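The Rules Robots Have to Follow Around Laundry

You have rules about laundry. Don't leave it on the floor. Don't hide it under the bed and call it clean. A robot that handles cloth has rules too, and it can't get out of them by sighing loudly.

At the Leludden workshop, the rules live in a binder called the Doswood Handbook. It has 646 rules, and a good many of them are about socks. We picked the ones worth knowing.

Rule: Squeeze gently
A gripper's fingers can't tell a sweatshirt from a brick unless someone helps them. So people set a limit on how hard they may pinch. Dark cloth, white cloth, your favorite pajamas — all of it gets the soft squeeze. Snaps and zippers need extra care, as they are hard and they don't bend.
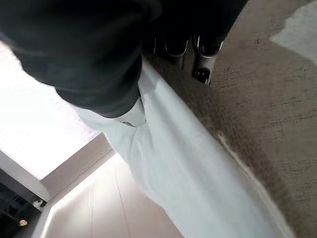 Rule: Know where the people are
Big arms need space. When a robot at Leludden is working, visitors stay 2 big steps back. This applies to grown-ups, who are the ones who usually forget.

Rule: Keep a stop button close
Every robot needs a button that makes it stop right away. A person has to be able to reach it without climbing over anything. The button is for emergencies. It is not for seeing what happens.

Rule: Go slowly with big cloths
A sheet is sneaky. It flops, it folds over itself, and it can hide whatever is behind it. Hands with fingers can spread out flat against a cloth, which is a gentler way to touch it than grabbing a fistful.
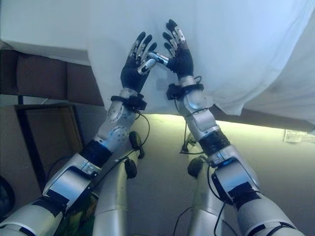
Slow also gives people time to notice trouble. A cable might be near a joint, or a corner of the sheet might be heading somewhere silly. The Jisell team practices each new move 200 times at slow speed before anyone is allowed to ask for a faster one.

Rule: Write it down
If something goes wrong, even something small, it goes in the logbook. The logbook at Heiskanen has 3000 entries. One just says "pillowcase, again."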